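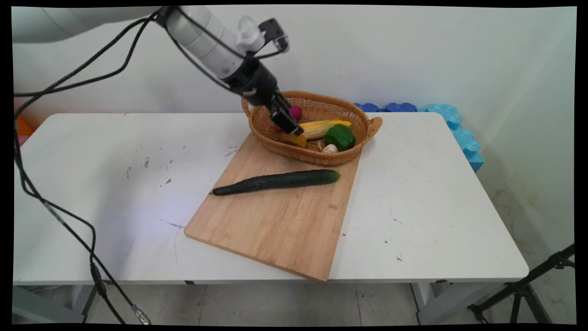

The Statura frame moves the table top up and down many times in a day, and everything that stands on the top or hangs from it must move together with it. Before you begin with section 4, please clear the top completely and let the frame stand in its lowest position. Light things such as a wicker basket or a cutting board can go back on the table when the work is finished. Look also at the cables. Where they run down past the left edge of a table and continue toward the floor, they need enough free length for the highest position, and they must not hang where the leg or a person's knee can catch them.

4. Cable routing and first height run

4.1 What you need

- The cable tray and its screws (bag C)
- 8 adhesive cable clips (bag D)
- The hand switch, already mounted in section 3
- A Phillips screwdriver and a tape measure

Note: If you bought the frame without a top, check that your top is at least 21 mm thick. In a thinner top the tray screws can come through to the upper side. Shorter screws can be ordered from the Stivcombe warehouse, and they are not included in the bag.

4.2 Mounting the tray

1. Disconnect the power cord from the wall socket. Wait until the light on the hand switch is off.

2. Hold the tray against the underside of the top, with the open side toward the back. Leave a distance of 50 mm between the tray and the crossbar.

3. Mark the holes with a pencil. In a hard wood top you should drill the holes first. In a soft top this is not necessary.

4. Put in all screws by hand, two or three turns each, and only after this tighten them. Do not use an electric screwdriver on the high setting.

5. Lay the control box cable into the tray first and the power cord second. Other cables come last, so you can take them out later without moving the first two.

Caution: Do not pull the motor cables tight. The plug on the left leg is held only by a small plastic lip, and when it is half out the frame will go up crooked or will not go at all.

4.3 Cables that go to the floor

1. Choose one side of the table for all cables that go down. The left side is usually better, as the hand switch is on the right.

2. Fix the clips along the back edge, starting from the tray. Clean the surface with a dry cloth and press each clip for a few seconds. The glue reaches its full strength the next day.

3. Raise the table by hand switch to its highest position, with one hand holding the cables loosely. Stop if any cable becomes straight.

4. Measure the free cable at this height and form one wide loop behind the leg. Wide is important - a sharp bend damages the cable over time.

5. Lower the table again and look where the loop goes. It should lie on the floor behind the foot and never under it.

Note: A power strip that is fixed under the top needs only one cord to the floor. For most homes this is the cleanest solution. The strip must have its own switch and must be screwed, not glued.

4.4 First height run

1. Connect the power cord. Press and hold the down button until the display shows the lowest height and the frame makes a short click.

2. Release the button, then press up and let the table travel the full way. Listen for rubbing noise. A low, even humming is normal.

3. If the display shows E4, the two legs are not at the same height. Repeat step 1 and hold the button longer, until the click comes.

4. Save your sitting and standing heights as described in section 5.

Caution: Keep children and pets away during the first run. Do not place anything under the table that is taller than the lowest position, also not a chair with arm rests.

Owners of frames delivered before April received an older hand switch without the display. On this model error E4 is shown by a red light which blinks fast. The steps are the same.

Text: Eetu Tuominen. Checked by Dušan Begović, Skomthorpe office.

Filed under: Set-up guides > Adjustable tables > Statura

Print this section | E-mail this section

© Navarrete Furniture Systems | Contact us | Back to top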